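Search articles, topics, issues
Go

THE ROUTE DESK
What changed at Gramier when the sidewalk robots went from walked routes to rehearsed ones

October 23, 2021

14 comments
Share

The delivery robots operated by Gramier used to learn a neighborhood by being walked through it. An operator followed each machine on foot with a tablet and a stop button, and every new route took 18 passes before it was released for unattended use. The work was paid hourly and done outdoors in all seasons. Most of the people who did it had come from parcel delivery or from the company's own warehouse.

Since September, the passes have been done indoors. Gramier licenses a simulator called Plalto, made by a firm of the same name, and runs its navigation software through rendered city blocks before any hardware is sent out. The former walkers sit at desks and review the runs. Their job title is now route reviewer.

A review begins with the robot's forward view. The reviewer sees pavement, joints, stains, building fronts and street furniture, with the planned path and the cost map available on a second monitor. The playback can be stopped at any point. The reviewer marks surfaces and objects the software has misjudged, assigns each mark a severity from 1 to 5, and sends the run back or signs it off.

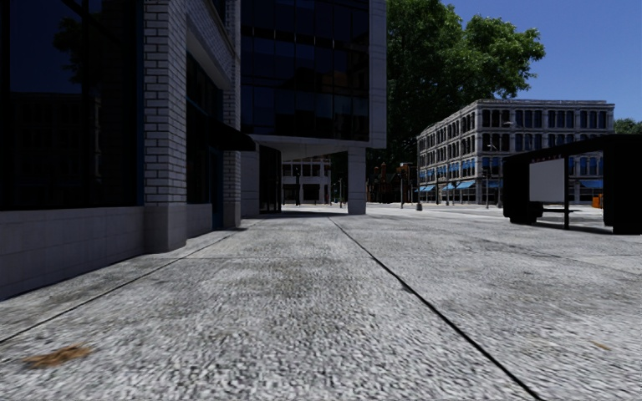
What the software gets wrong

Shadows account for a large share of the marks. A hard shadow edge on pale concrete has strong contrast and no height, and earlier versions of the navigation software treated some of these edges as curbs. The machine would slow, stop, and ask for help. Outdoors, the walker pressed a button and the robot continued. The press was logged, but the reason for it was usually not. A reviewer has to enter a reason before the run can be closed, and the log is now useful to the engineers in a way it was not before.

Stains come next. A brown patch on a sidewalk can be rust, spilled coffee or a loose object lying flat. The software is allowed to be cautious about these, within limits. Reviewers disagree about where the limits should be, and their disagreements are settled at a short meeting held at the end of each shift.

Expansion joints cause less trouble than they did. A joint crossed at a right angle is ignored by the controller. A joint crossed at a shallow angle can pull a small wheel off line, and this was something the walkers knew from experience before it appeared in any document. Their notes were used to set the angle below which the planner now makes a correction. Several reviewers mentioned this to us without being asked.

The curb remains the item with the least tolerance. Any path that brings a wheel too close to the street side is returned, whatever else the run did well.
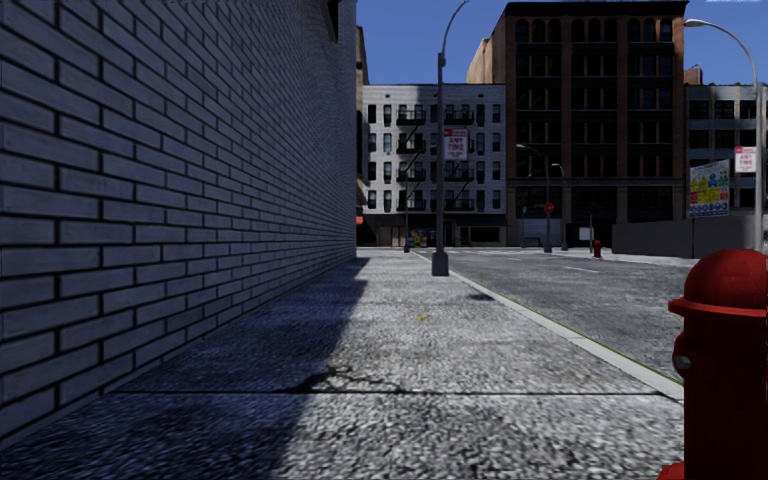
A reviewer handles up to seven routes in a shift, compared with one or two for a walker. Gramier did not reduce the team when the change was made, but it has not replaced the three people who left afterward. Two of them said in exit interviews that they had taken the job to be outside. The company says it will hire again when it opens service in Bromell.

Pay went up by one grade. Walkers had received a weather allowance, which reviewers do not, so in the winter months the difference is small. Shift lengths are unchanged. Complaints about knees and feet have dropped, and complaints about eyes and necks have risen. Gramier has bought adjustable monitor arms and put in a rule that no one reviews for more than 50 minutes without a break. The rule is followed unevenly at busy times.

There is also the question of what a rendered street leaves out. The blocks are built from survey data, and the geometry is good. Surfaces are generated from a library, so a reviewer who spends enough weeks with it starts to recognize the same concrete in different places. Loose gravel and wet leaves are modeled in a simple way. Ice is not modeled at all. For these reasons every route still gets a final walk outdoors, and the reviewers take turns doing it. The rota for the final walks is full well ahead of time, and trading a place on it requires a supervisor's approval.

Ambaye, a smaller operator that uses the same simulator, has gone further and dropped the final walk on routes that differ only slightly from ones already in service. Gramier's reviewers were asked whether they would support doing the same. Most were against it. Their written response lists drain covers, temporary signs and restaurant seating as things the survey data is slow to pick up, and asks that the walk be kept until survey updates arrive monthly. Management has agreed to keep it through the winter and look at the figures in spring.

Filed under: Workplace, Automation
Shared 73 times

Contact the editors | Copyright 2021 | Back to top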